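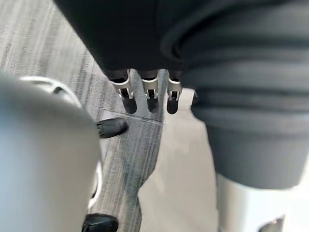 July 20, 2023

Mending room, Lozano building, second floor. Hot again, and the window over the sink still won't stay up without the stick.

I meant to write this up last night and then sat down with the sweater pile and lost the evening, so forgive me if the order of things is a little muddled. Mostly this is the washing and pilling work, with a bit at the end on thread that Nikola asked me to put in writing so she can stop carrying it around in her head.

Wash first. The hard water question has been nagging at me since April, when Arnel's navy cardigan came out of the tub with that chalky bloom on the shoulders and we all blamed the soap. I have now washed scraps of the same blanket wool in tap water and in the rainwater Arnel collects at home (he carried two full jugs up the stairs, bless him), same soap, same basin, same soaking time. The rainwater scraps rinsed clear on the second change. The tap water ones were still giving off a gray scum on the fourth, and when they dried they had that stiff, slightly sticky hand I don't like. So I think the soap is innocent, or mostly innocent. A splash of white vinegar in the last tap water rinse brought the softness most of the way back. I'd like somebody else to feel the scraps without knowing which is which, as I wanted the rainwater to win and I don't trust my fingers when I want something. They're pinned to the corkboard, tags facing the wall. Please don't peek!

The blanket itself weighed 353 grams dry before washing and 349 dry after, on the kitchen scale. I wouldn't lean on that too hard. The scale drifts when the fan is on, and wool holds so much damp from the air that a muggy day could swallow the whole difference. Renji would like us to keep a dry box for weighing and I'm coming around to it.
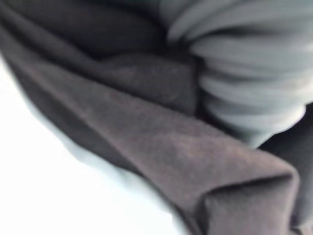
Dark brown cloth, gathered and folded over on itself. Soft, matte, brushed-looking surface.

Now pilling, which is where most of the week went. We had been treating every fuzzy garment the same way, out with the battery shaver and off you go, and I'm sorry to say I have been the worst offender. It is so satisfying, and the little bin fills up, and you feel you've done something. But the shaver takes off good fiber along with the pills, and on a brushed cloth it also takes the nap down, and then you have a bald track right across the front of somebody's favorite thing. I did precisely this to the elbow of a practice piece on Monday. You can find it easily, sorry to say.

So what I tried was this. Sweater stone on the heavy knits, worked in one direction only, with the garment laid over the padded board. Plain bristle brush on anything brushed or fleecy, short strokes, lifting at the end of each stroke. Shaver only on smooth, tightly knit things, and even then held off the surface a little, with the cloth pulled just taut enough to lie flat. The stone sheds grit, so the board has to be wiped down afterward or the grit goes straight into the next piece. I forgot once and spent a good while with the tape roller making up for it. 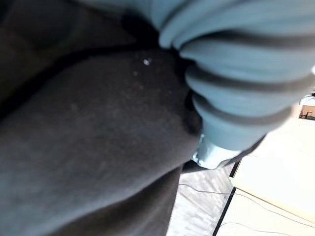
Charcoal gray, soft and bunched into rounded folds. There are faint, paler flecks of lint scattered over the surface.

On lint more generally, Rizal has been reading up and he makes a fair point, that a lot of what we call pilling is really just other people's towels. A pill is anchored. You tug at it and the cloth comes with it. Lint sits on top and will go with a damp hand or the rubber-edged brush. Try the damp hand before anything else, it's free and it does no harm. Dark things should be turned inside out before they go in with anything at all, and I know I say that every time, but I washed my own black trousers with a bath mat last weekend, so evidently it bears repeating.

The Brurkmont tape rollers are fine for smooth cloth but they leave something behind on the fuzzy stuff if the room is warm. I could feel a faint tackiness the next morning. I've moved them to the lower drawer for summer and put the brushes up top.

Storage, while I'm thinking of it. Knits are to be folded and laid flat, please, no hangers. We had a lovely long cardigan go two inches longer at the hem from a fortnight on the rail, and there's no getting that back without blocking the whole piece.
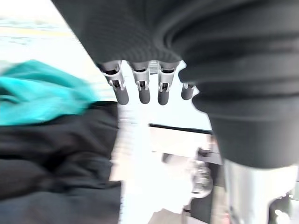 Dark charcoal knit with a fine rib, thick folds stacked along the right.

Rib is its own headache when it comes to mending, and I spent yesterday afternoon on it. If you darn straight across a rib with the plain woven darn, the patch holds beautifully and the cloth around it can't stretch, so it puckers the first time it's worn. Swiss darning follows the stitches and keeps the give, but you need enough of the old stitches left to follow. For an actual hole I now pick up the live loops below, knit a small patch upward in rib on fine needles, and graft it at the top. My first try was 16 rows and I had to rip it back twice for getting a purl column out of line. Good light helps a great deal. So does stopping for tea, which I didn't.

Thread, for Nikola. The Kukiter cotton is the one that bled pink onto the muslin, the reds only as far as we know, so wet a length and press it between two bits of white rag before using it on anything pale. The Drodeck wool came through the same test clean in every shade we own. It's a touch thick for fine gauge but you can split it, two plies off and one kept, if you untwist it slowly and don't mind a bit of swearing. Julián splits it by hanging the bobbin off the table and letting it spin itself out, and his comes out much neater than mine.

Still to do:
Somebody other than me to feel the scraps on the corkboard.
More vinegar.
Wipe down the padded board again before the next knit goes on it.
Ask Arnel whether he has any rainwater left, it hasn't rained in ages.
Fix the window, or at least find a longer stick.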